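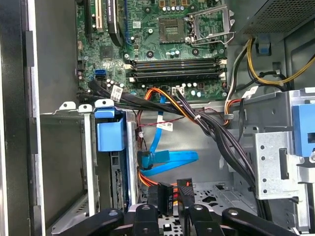
Le groupe de travail Kunar s'est réuni dans l'atelier d'Imville pour statuer sur l'automatisation du démontage des unités centrales de bureau, avant toute décision sur les autres travaux d'atelier. Le compte rendu de juin est adopté sans modification. Le débat porte d'abord sur l'ordre des opérations. Socket processeur ouvert et levier relevé, l'accès par le dessus est dégagé ; en revanche, le faisceau noir qui traverse le boîtier en diagonale et les câbles SATA bleus restent dans le volume de travail des doigts. Il est retenu que tout câble souple sera traité comme un obstacle, y compris lorsqu'il n'est pas l'objet de la tâche. Les connecteurs pendants, dont celui marqué « HDD P6 », feront l'objet d'une consigne séparée.

Publié le 9 oct. 2018 par Maribeth Malabanan
13 partages | 2 commentaires

2. Bilan des essais

Rautiainen présente les chiffres de la campagne : 1 221 tentatives de préhension enregistrées, dont 782 abouties sans reprise manuelle. Le taux ressort à 64 %. Les échecs se concentrent sur les connecteurs à languette et sur les câbles fins. Les pièces rigides à géométrie connue ne posent plus de difficulté notable.

Le temps de cycle reste supérieur à celui d'un opérateur formé. Mme Malabanan demande que la comparaison soit faite à périmètre égal, tri et dépose des pièces compris. Rautiainen en prend note et fournira les relevés par type de pièce.

3. Encombrement de la pince

La largeur de l'outil est le point le plus discuté. Les biellettes occupent une part importante de l'ouverture du boîtier et masquent la zone de contact depuis le poignet. Une seconde vue est jugée nécessaire pour toute opération près de la cage à disques. 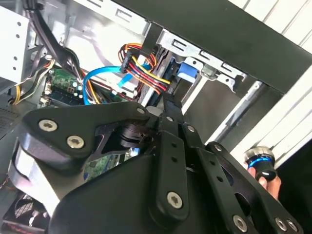
Fig. 2. Pince engagée dans l'unité centrale ouverte, côté cage à disques.

Deux options sont examinées : doigts plus étroits, ou préhenseur dédié aux connecteurs. La seconde suppose un changeur d'outil, chiffré par Skadier à environ 2 000 euros hors intégration. Pas de décision à ce stade. Une note technique est attendue.

Il est rappelé que la présence d'une main dans la zone de travail impose la vitesse réduite. La règle s'applique aussi aux réglages.

4. Poste de travail

Le boîtier est posé couché sur l'établi en aluminium rainuré, face ouverte vers le haut, et le bac à pièces imprimé en 3D se trouve à sa gauche. Disposition conservée. Le groupe demande un repère de butée pour le boîtier et une identification des logements du bac. Le montant vertical du bac sera contrôlé vis-à-vis des trajectoires du bras.

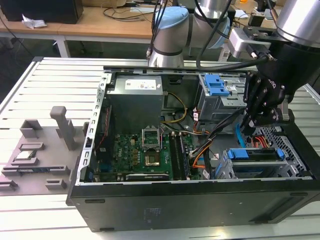 5. Extension à d'autres tâches

Pliage de linge, rangement de vaisselle, mise en rayon : demandes reçues, non instruites. Mme Malabanan estime que les objets déformables relèvent de la même difficulté que les câbles et propose d'attendre les résultats du point 2. Rautiainen est d'un avis différent pour la mise en rayon d'emballages rigides, qu'il considère accessible avec le matériel actuel. Le désaccord est consigné.

6. Actions

- Relevés par type de pièce : Rautiainen.
- Note sur les options de préhension : Skadier.
- Butée et marquage du bac : atelier d'Imville.
- Consigne connecteurs pendants : M. Malabanan.

Séance levée à l'épuisement de l'ordre du jour.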